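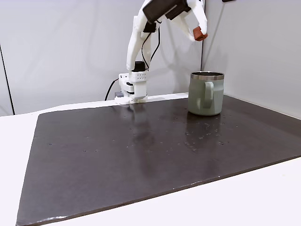
Studio corner: what we learned about ribbon microphones in two rooms

Last July we moved our recording work in Rellcombe to a smaller building, and many members of this list wrote to ask how the ribbon microphones are doing in the new rooms. I promised an answer and it took me too long to write it, so I am sorry for the delay.

We have now 2 rooms. The first one we call Gachanja, after the choir that recorded there in the opening week. It has a high ceiling and a floor of old boards. The second one, Pelel, is low and has a carpet, and it is used mostly for voice and for acoustic guitar.

In Gachanja the ribbons are very pleasant on strings. A ribbon with a figure-eight pattern hears the back of the room as well as the front, so the distance to the rear wall matters a lot. We started too close to that wall and the cello sounded thick. After we moved the stand forward, the low notes became more even and we did not need the equalizer anymore.

In Pelel it was more difficult. The carpet takes away the high tones, and a ribbon is already soft in that area, so the speaking voice came out dull. For now we use a condenser for speech there and keep the ribbon for guitar amplifiers, placed a hand's width from the cloth and turned a little to the side.

Some words about gain. Passive ribbons give a low signal, and with quiet instruments our older mixer had to work near its limit, with a hiss that you could hear in the pauses. We borrowed a Kirnanora preamp, which can give more clean gain, and the pauses are now much quieter. I would still ask you to check the phantom power before you plug in a ribbon. With a correct cable there is usually no harm, but an old cable or a patch bay can bring a problem, and changing a ribbon is expensive.

If you want to hear the difference yourself, we have prepared short recordings of the same guitar piece from both rooms, without any processing. Write to the newsletter address and I will send you the files. Members who want to try their own microphone in Gachanja can also ask for an hour in the morning, when the street is calm. Please bring your own stand if it is a heavy one, because ours are still too light for the bigger models.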